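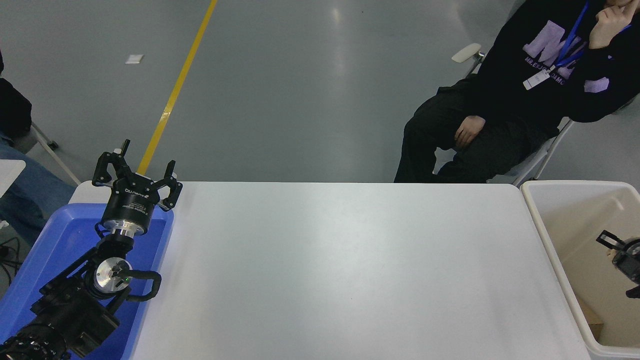 What do you do all day, now the arms do the packing? Mostly I sit next to them and wait to be needed, and I get up when they stop.

I said that to my sister on the phone and she thought it sounded lovely. Well, it is and it isn't! When I started at Stusdale we packed by hand, and on a good shift our bench got through 2,334 boxes with the radio going and everybody arguing about biscuits. You couldn't feel your feet by four o'clock, but you knew every single thing about the woman opposite.

Then in January the Vostano arms came and the bench went. Seven of us stayed on this side and the rest moved over to Nustden, where they still do the awkward orders by hand. I got a badge, a chair (a chair!) and two mornings of training, most of which was about where not to put your fingers.

The thing I miss is being tired, which is a daft thing to miss. I go home and I'm wide awake at midnight – so I've started baking, and last night I made a lemon loaf and wrapped it the old way, corners tucked, tape down in one go. My hands still knew it.

I took it in this morning. We ate it by the arm on our side, and when the light went green I brushed the crumbs off my knees and pressed start.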